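Visit to the Salameh wallpaper works, Grernham

The Grernham site prints surface and rotary wallpaper for the Salameh and Fudivby ranges. Visitors enter by the loading dock and are issued ear protection. The tour begins in the paper store, where reels of 1,900 meters are held at steady humidity before printing. Reels that arrive from the Drutomdale mill rest there for two days.

The older surface press carries up to 8 colors, each on its own roller around a central drum. Ink is fed by a cloth belt, which leaves a slightly raised edge on the motif. Line speed is kept low on damask patterns, where a small error in register shows as a pale outline.

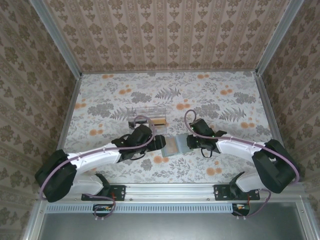
Drying takes place in a gas-heated tunnel, after which the web is trimmed, inspected and wound into rolls. Batch numbers are printed on the label at this stage. Pattern 521 was running on Sunday, with a minimum order of 300 rolls.

The roller archive is open by appointment only. Parking is on the east side of the site.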